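August 30, 2020. Teleop demos, sim bench, Ploltow build

Picked up from the April task list: teach the reach-and-lower move by remote control before trying hand guidance on the real arm. Elsie Hollis drove the first batch and I took the second. Command rate lowered to 52 Hz after the log writer dropped packets at the old setting. Episodes capped at 1000 steps. Home pose unchanged.

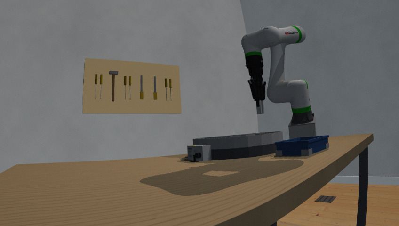 Operator lag is still the main problem. Elsie overshoots on the way down, stops, then corrects sideways, and the policy copies the stop. Filtering the input at 300 ms made it worse. For the next batch, pause only at height, with the gripper hanging over the middle of the table, then come down in one stroke. Start poses should also shift between the gray tray and the blue bin, as nearly all of the current ones favor the tray side. Pegboard tools stay as background and are left out of the collision set.

Discarded 2 episodes, both with a clutch release in mid-descent. Rutilio Solís wants the raw stick values kept next to the filtered ones. Added the column; old files need converting.

Open: wrist limit warning at full reach. Check the joint offsets against the Irnura file before changing the limits.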